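Sun 6 October

**Junddale agrees on house rules for robots that work in people's homes**

After a spring and summer of long evenings, a good many cookies and at least one meeting that had to be moved because of a burst pipe, the home robotics firms and care agencies of Junddale have settled on a shared set of working rules for two-armed robots in living rooms and kitchens. The text is short enough to read over a cup of coffee, and the people behind it would very much like you to do just that.

The rules go by the name of the Akisum guide, after the street where the first meeting was held back in March. They cover the ordinary sort of work that a robot with two arms and two hands might be asked to take on around a house: tidying, handing things over, carrying food from one room to another. Factory machines are left out altogether, and so are robot vacuums, which have been bumping happily into Junddale's table legs for years and will go on doing so.

Hằng Lý, who led the drafting for the home robotics firm Remell, said the group began with a much longer list and kept crossing things off. "We had a whole chapter on stairs," she said, laughing a little. "It was a lovely chapter. But our robots don't go on stairs, so out it went, and I think everyone slept better."

What stayed in is mostly about speed, space and food. A robot working in a room where somebody is sitting or standing has to keep its hands below 500 millimeters a second, and slower still when it is holding something over a person's lap. Glass furniture gets a paragraph of its own. Before a robot reaches across a glass table, the operator is supposed to check that the arm can finish the whole movement without leaning on the top, and anything breakable that isn't part of the job should be moved away first. Loose cables on the arms have to be looked over at the start of every visit, with the arms both tucked in and fully stretched out, because a cable that hangs nicely in one position may catch on a chair in another.

The food section took the longest, and if you have ever tried to get a room full of engineers to agree about fruit you will understand why. Soft foods such as grapes, berries and ripe peaches are now in a group of their own. Hands that touch them must be cleaned just beforehand, the grip must be set for soft items, and a bunch or a cluster may be handled by both hands only if one person is watching the job from start to finish. Fruit that has been used for practice isn't to be served afterward, however good it looks.

Idrisa Mosoti, a care worker who spoke for the home agencies, said she had pushed hard for that last line. She had also asked for plain wording throughout, so that a daughter visiting her father on a weekend could pick up the guide and know what ought to be happening in front of her. "I don't want a family to need a degree before they can say stop," she said. The right to say stop is in there too, right on the opening page, and it belongs to everybody in the room, guests and children included.

Two matters were left open. One is how long video from a robot's cameras may be kept, where the firms and the agencies are still some way apart. The other is who pays when a robot damages something that was already cracked or wobbly, and Farzad Ghasemi of the repair and insurance office El Ouafi has promised to bring a proposal before winter. He warned kindly that it would be longer than the guide itself.

The draft was sent out for comment over the summer and drew 785 replies, a number that rather took the drafting group by surprise. Many came from people who simply wanted to know when they could have a robot of their own.

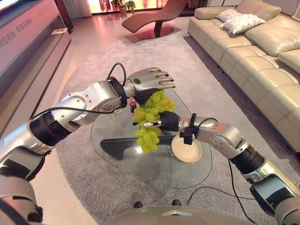
**HOME & TECHNOLOGY**

Handling fruit over a glass table brings several of the new rules together in one job: the soft grip, both hands at work on the same bunch, the reach across the tabletop and the cables along the arms. Omid Esfahani, who trains operators, plans to start his lessons with this kind of task and leave laundry and dishes for later on. He feels that a person who can run a robot calmly around a bunch of grapes will have picked up most of the guide along the way.

The rules are voluntary for now. Firms that sign up agree to keep a short log of every home visit and to show it to the family on request. Printed copies are free at the Junddale library, and a large-print edition is on its way. Rostyslav Harasym is collecting questions and corrections at the front desk there, and he asks that people please write the page number on their notes.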